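Bench Automation Forum > Manipulation > Methods and results

Thread: Relabelling failed picks instead of throwing them out - our numbers

ferrous_wheel
Posted 9:12 am

We finished the first full round of this in March and I said I'd write it up once the numbers had settled.

Background for anyone who missed the other thread. The task is two-arm sorting of small industrial parts into and out of a tray. Operators drive the arms by hand through the leader rig and we train a policy on the recordings. The usual practice in our lab was to bin any episode where the operator dropped a part, bumped the tray or had to go back for a second try. Of 2,418 recorded episodes, 627 were marked as failed under that rule. That is a lot of operator time going in the rubbish.

Roya Rostami, who runs our data side, suggested cutting the failed episodes at the point where things went wrong and keeping the parts on either side as separate clips, each with its own label. So a fumbled grasp followed by a good one becomes an approach clip, a recovery clip and a place clip. The bit where the part is slipping gets a "discard" tag and is left out of training. We called the labelling tool Kekik.

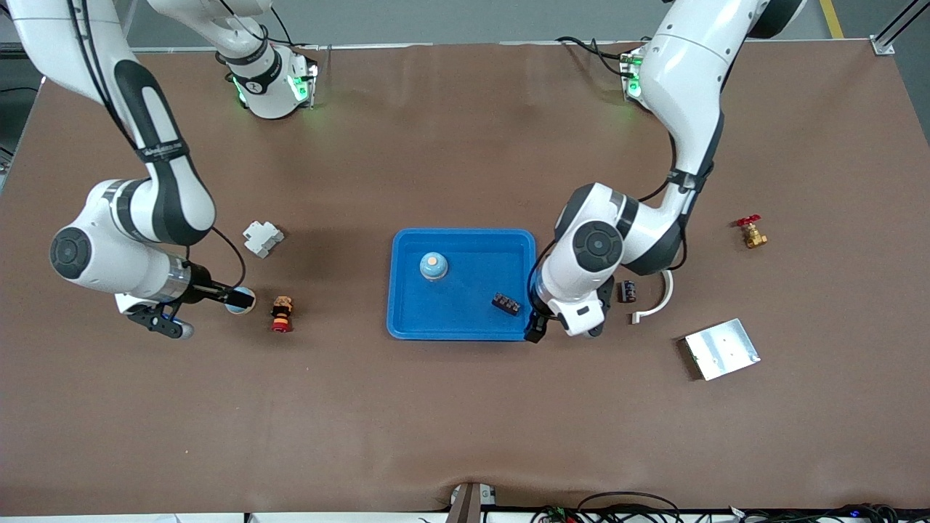
The other thing we changed was how the arms share the work. Before, an operator could use whichever arm felt natural for a part, and different operators made different choices. Now the arm is set by which side of the tray the part starts on, and the second arm waits open at the tray until the first has let go. The recordings look slower but they are a lot more alike.

Results. We trained two policies, same network and same number of steps. One had only the clean episodes, the other had the clean episodes plus the cut clips from the failed ones. Each got 500 trials on the real table. The policy with the cut clips did better on every part type, and the biggest gain was on round things that roll or turn in the fingers. It also tried again after a miss far more often. The clean-only policy tended to close on air and carry on to the tray as if it had the part.

Per-part table is being tidied and I'll post it when it's done. Happy to answer questions.

kelpie_cam
Posted 9:40 am

Good write-up. Two questions.

1. Who decides where the cut goes? If it's a person scrubbing through video I'd expect a fair bit of spread between labellers.

2. Did the clean-only policy get the same amount of data? You said same number of steps, but that isn't the same thing. The second policy saw more variety.

ferrous_wheel
Posted 10:05 am

1. A person, with a suggestion from the gripper signal. Kekik looks for the fingers closing further than they should for that part and drops a marker there. The labeller can move it. We had two people label the same 60 episodes and they mostly agreed on the start of the failure. They did not agree well on the end of it. One called it over when the fingers reopened, the other waited until the arm was heading back to the part.

2. No, the second one had more. That's a fair criticism.

oldgantry
Posted 10:31 am

Then I don't think you've shown what the title says. You've shown that more data helps, which we all knew. The test I'd want is clean-only topped up with fresh clean episodes until both sets are the same length. If the cut clips still win, you have a result.

I'd also be careful with "did better on every part type". With trials spread over that many kinds of part, some of those differences will be noise.

ferrous_wheel
Posted 10:48 am

I partly agree. The failed episodes were already paid for, so from the lab's point of view the comparison we ran is the one that matters. We either use them or we don't. But yes, it doesn't separate recovery data from extra data, and the write-up should say so.

tin_snips
Posted 11:20 am

oldgantry is right about the matched set but I wouldn't dismiss the retry behaviour. We ran something similar at Nerner with a single arm, and adding plain clean data never got us retries. The policy had no example of being at the part with empty open fingers a second time, so it didn't know what to do there. A few dozen recoveries fixed that. Ours were recorded on purpose though - we had the operator start from a bad position.

kelpie_cam
Posted 11:34 am

Recording them on purpose is what I'd do as well. Accidental failures bunch up on whatever the operators find hard, and that might not be what the policy finds hard.

ferrous_wheel
Posted 12:02 pm

They do bunch up. Valves and anything with a handle were well over-represented, because people grab the handle and the body swings. Flat plates hardly appear in the failed set, yet the policy is poor at them. It can't get a finger under the edge. The cut clips gave a small gain there and I wouldn't bet on it holding up.

tin_snips, how did you pick the bad positions?

tin_snips
Posted 12:15 pm

Watched the policy run and wrote down where it ended up after a miss. Then started recordings from those spots. It's tedious but it's cheap compared to another month of general collection.

moth_and_motor
Posted 1:27 pm

Is Kekik going to be released? We're on Ziveck for labelling and it only allows one label per episode, so cutting means exporting, splitting and bringing everything back in. I gave up on it halfway through.

ferrous_wheel
Posted 1:50 pm

Roya wants to, but it's tied to our log format at the moment. If you can get your recordings into the Moon layout, the splitting script works on its own and I can send you that. It won't do the marker suggestions without a gripper width channel.

moth_and_motor
Posted 2:06 pm

We have gripper width, though it's logged at a lower rate than the joints. Would that matter?

ferrous_wheel
Posted 2:11 pm

Shouldn't. The markers get nudged by hand anyway. Send me a message with a sample file and I'll try it.

oldgantry
Posted 3:38 pm

One more on the fixed arm rule. You changed that at the same time as the relabelling. Were the failed episodes all recorded under the new rule, or are the old ones mixed in?

ferrous_wheel
Posted 4:02 pm

Mixed, in both training sets. I checked the proportions after your first post and the older recordings make up a larger share of the failed set than the clean one. So that's a second thing the comparison doesn't control for.

Plan now is to rerun with new-rule episodes only, matched for length, and add a third set with deliberate recoveries the way tin_snips describes. Same trial count per policy. The table is booked out for another project until next month so it won't be quick. I'll put the results in this thread.

oldgantry
Posted 4:19 pm

That would settle it for me. If you post the part order for the trials as well, we can run the same list on our setup.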